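Sûreté de fonctionnement des systèmes robotisés
Séance 4 : analyse d'une perte de prise non détectée
Enseignante : Marcelle Chauvin
Travaux pratiques : Romain Joly, Adelmo Sanna

4.1 Contexte

Le cas étudié provient de la campagne de tri d'ustensiles menée en mai sur la plateforme Vasurdale. L'opérateur manipule deux pinces tenues à la main et répartit des objets dans des bacs. Les trajectoires et l'ouverture des mors sont enregistrées, puis servent à l'apprentissage de la commande du bras. Le jeu retenu comporte 1 303 séquences. Dans 97 d'entre elles, l'étiquette automatique indique « objet saisi » alors que l'objet a quitté les mors avant la dépose.

Le défaut n'a pas été relevé à l'enregistrement. Il est apparu à la relecture effectuée par Ashraful Chowdhury, après un essai au cours duquel le bras a poursuivi son cycle à vide.

4.2 Description du défaut

La prise est déclarée valide lorsque deux conditions sont réunies : l'ouverture mesurée est inférieure au seuil de fermeture et la vitesse des mors est nulle. Aucun capteur d'effort n'intervient. Pour un objet large, l'écart entre « fermé sur l'objet » et « fermé à vide » est franc. Pour une tige mince, cet écart devient comparable au jeu cumulé des articulations du parallélogramme. Les deux états ne sont alors plus séparables par la seule mesure d'ouverture.

Facteurs aggravants recensés :
- contact réduit à une bande étroite entre deux mors plans ;
- rotation de la tige autour de l'axe de serrage lorsque la prise est éloignée du centre de gravité ;
- choc contre le bord du bac pendant la descente ;
- parois translucides et reflets, qui perturbent la vérification par vision.

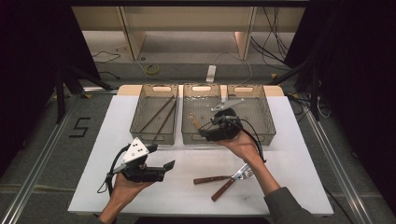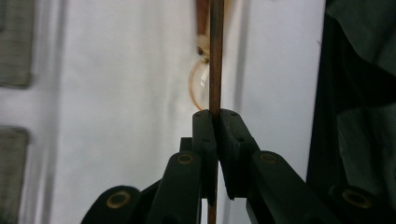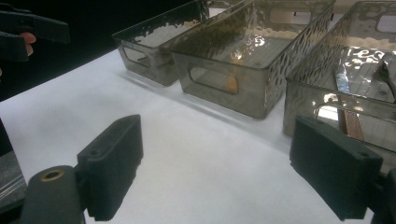

Fig. 4.1 à 4.3 – Poste de tri : les trois bacs et les deux pinces ; tige mince serrée entre les mors ; bacs vus depuis une pince.

4.3 Arbre de défaillance (extrait)

Événement redouté : cycle poursuivi sans objet.
Porte ET :
E1. Perte effective de l'objet.
E2. Absence de détection.
E2 se décompose par une porte OU :
E2.1. Seuil d'ouverture inadapté au diamètre.
E2.2. Dérive du zéro du codeur.
E2.3. Vérification par vision inhibée ou non concluante.

Remarque : E2.2 a été écartée par Pascal Vidal après contrôle du zéro sur les deux pinces. E2.1 est considérée comme la cause principale. E2.3 reste ouverte. Le module Plilex renvoie un indice de confiance, mais cet indice n'était pas exploité par l'automate de séquence.

4.4 Mesures correctives

a) Seuil d'ouverture défini par classe d'objet, avec une bande d'incertitude dans laquelle la prise est déclarée « indéterminée ».
b) Arrêt du cycle en position haute pour tout état indéterminé. La reprise exige un acquittement manuel.
c) Exclusion des 97 séquences fautives du jeu d'apprentissage et relecture des 306 séquences comportant une tige ou un manche.
d) Nouvelle mise à zéro des mors au début de chaque série.

La mesure a) ne supprime pas le défaut, elle en déplace les conséquences vers un arrêt sûr. Le taux d'arrêts intempestifs doit être évalué avant la mise en service.

4.5 Travail demandé

1. Compléter l'arbre de défaillance en développant E1 sur deux niveaux.
2. Proposer une grandeur mesurable, autre que l'ouverture, permettant de distinguer une prise réelle d'une fermeture à vide. Préciser le capteur et sa position.
3. Établir la ligne AMDEC correspondant à E2.1 (gravité, occurrence, détection) et justifier chaque cote.

Le compte rendu, de 2 pages au maximum, est à remettre à A. Sanna au début de la séance 5. Les fichiers de mesure sont dans le répertoire Gesosix du cours, dossier TP4.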